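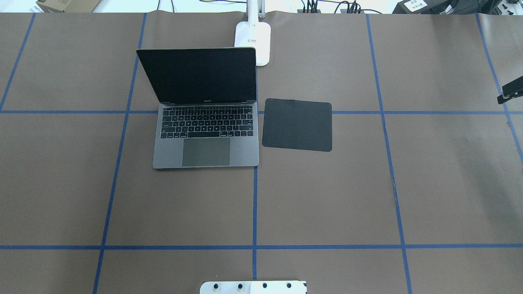

Setting up a bench for a small robot arm

A home robot arm needs a surface it can work on without catching, scratching or losing things. These are the rules we use in the Barkideck workshop, written down by Ada Zuccaro and checked by Gualtiero Piras.

Cover the table with kraft paper. Pull it tight and fix the edges first. Small wrinkles are fine, but replace the paper when a crease stands up enough to snag a fingertip.

Mark the grid with blue painter's tape. It shows up well on brown and peels off clean if you change it within 2 months. Run each strip the full length in one piece. Press it down with a dry cloth.

Keep 300 mm clear in front of the mounting plate. Nothing goes there during a run, including hands, cups and tape rolls.

Check the screws on the plate before every session. If one turns by hand, stop and tighten all of them.

Cables stay off the paper. Route them behind the table and leave enough slack that nobody can pull a plug out by leaning on the bench.

Lamps go at the back. A lamp with a flat base is easier to place than a clamp type, and it should not be moved once the arm has been set up under it.

Laptops and mouse pads may cross a tape line. Write down which cells they cover, and put them back the same way next time.

Slow speed for the first 3 runs after any change to the layout. Keep the stop button within reach of the person watching, who does no other job while the arm is moving.

Switch off at the power strip before you change the paper.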